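Clearing Plates Off the Black Cabinet

Posted June 2025

I have been trying to get better at the ten minutes after a snack. Cooking I don't mind, and washing up I have made my peace with. The part I put off is picking up the small plates that end up on whatever flat surface was closest. In our place that surface is the tall black cabinet.

It got watermelon and a few small dishes again this week.
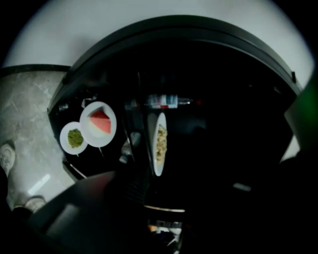
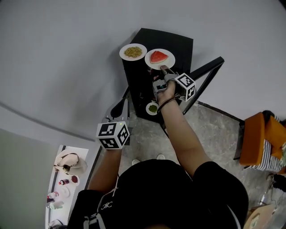
Why the cabinet collects everything

It stands near the orange armchair, so whoever is sitting there uses it as a side table, even though it's too tall for that. You have to stand up to reach your plate. I pointed this out to Kai-wen Chow when we first put it there and was told that standing up would be good for me.

We bought it used from Skatstead, the secondhand place out past the feed store. It cost $240 and they knocked off $20 because one of the back feet was missing. I replaced the foot with a rubber stopper and you can't tell. The seller called it a Bråten, and I haven't been able to find out if that is a maker or a model or just what his family called it.

I wanted it for storage. For the first month or so it was storage. Then somebody set a plate on it and that was the end of that.

What I've changed

The first thing was plates. We used to put snacks out in big bowls, and people would take a handful and leave the bowl wherever they were. Now each thing gets its own small white plate. They're cheap, they stack, and they all go on the same rack in the dishwasher. White shows what's left on it too, so I don't walk past a plate for a day thinking it's clean.

The second thing was making one trip for wet food and another for dry. Watermelon is the wet food nearly all summer. It leaks. If you carry a slice on a flat plate with no lip, the juice runs to whichever side is lower, and then it's on your wrist or on the floor. I take the watermelon first and I take it alone. Grains and crumbly things can wait, and they don't hurt anything by sitting another five minutes.

Small grains need their own rule — don't tip the plate until it is over the trash or the storage jar. I once tried to carry a plate of millet stacked on top of another plate and lost most of it between the kitchen and the hall. I was still finding millet in July of that year.

The third thing was the order. Top of the cabinet first, then anything lower down. I used to do it the other way because the lower things are easier to grab, but if anything spills from the top it lands on what's below. Going top down, I only wipe once.

Wiping it down

Black furniture is not forgiving. It shows dust, fingerprints and dried juice. Watermelon juice is the worst of these, as it dries clear and sticky and you only notice when the light comes in low or your sleeve catches on it.

What I do:

Damp cloth with warm water and a drop of dish soap. Wipe the top all the way to the edges, including the underside of the rim where drips hang.

Second cloth, water only.

Dry cloth right away. If I let it air dry I get streaks and end up doing it again.

I tried a spray called Ridden that the hardware store had on the counter. It smelled like oranges and left a film, and the film held fingerprints better than the bare finish did. There's still most of a bottle under the sink if anyone local wants it.

The floor

The floor tile is light gray with a marble pattern, and it hides things well. That sounds like an advantage. In practice it means you find crumbs with your feet. I sweep around the base of the cabinet after every snack cleanup now, whether or not I think anything fell, and there is nearly always something in the dustpan.

Green crumbs do show up on it. Pale ones don't at all.

Leftovers

Watermelon that has been out under two hours goes back in the fridge in a covered container. Longer than that and I compost it. I know people who are more relaxed about this. Rinds go in the compost either way, cut into short pieces. Whole ones take forever to break down in our bin, which is the small Javis one and doesn't turn very well.

Dry grains that nobody has touched go back in a jar marked for cooking. I don't mix them in with the fresh bag. The jar holds about 200 grams and when it's full I make soup.

Anything green and soft gets eaten that night or thrown out. I have never once used up a saved spoonful of peas.

Still to figure out

I'd like a tray for the top of the cabinet, something with a raised edge so the plates all come off in one lift. The ones I've seen are either too deep or have handles that would stick out over the side. If I don't find one by the end of the summer I may make one out of the leftover shelf boards in the garage.

Kai-wen thinks we should just move the cabinet away from the chair. We measured the other wall and it would fit, but then the lamp has to go somewhere.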